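Chapter 7
Paying People: Wages, Piece Rates and Everything in Between

I got my first pay packet at a jam factory in Bruston, one Friday in August, and I remember tearing it open on the bus and finding less in it than I'd worked out on the back of my hand. I had multiplied my hours by my rate (very proud of myself!) and forgotten tax, the unpaid lunch break and the price of two aprons. So if you've ever stared at a payslip and felt a bit robbed, you're in good company, and this is the chapter for you.

We're going to look at how employers decide what to pay, and why two people doing much the same job can take home quite different amounts. I'll use a made-to-order furniture firm called Tridden all the way through, so it's worth getting to know it now.

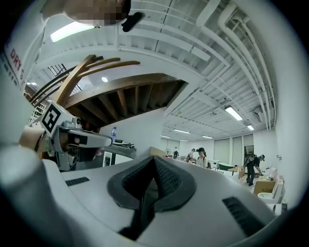

7.1 Time rates and piece rates

A time rate pays you for the hours you put in. A piece rate pays you for what you finish. Simple enough, but each one nudges people in its own direction, and that's where it gets interesting.

Take Efraín and Yae, who both sew cushion covers at Tridden. Efraín is on a time rate and earns 600 a week whether he has a good week or a slow one. Yae is on a piece rate of 2 per cover. In a week when she finishes 333 covers she earns 666, and she's delighted. When the fabric delivery from Hemmin turns up late she earns far less, through no fault of her own, and you can imagine how she feels about that!

Keep hold of that late delivery, we'll need it again in 7.3 when we get to risk. For now, just notice who loses money when the fabric doesn't come. With Efraín it's the firm. With Yae it's Yae. 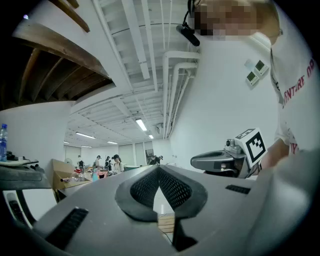 Figure 7.2 In the workshop

Before you read on, have a go at this. Indrek runs the cutting room and wants to move everybody on to piece rates. Vaida, who checks the finished work, thinks quality will drop. Write down one point in favour of each of them, then work out how many covers Yae would have to finish to earn 1000 in a week. Keep your notes, as we'll come back to both arguments when we look at bonuses.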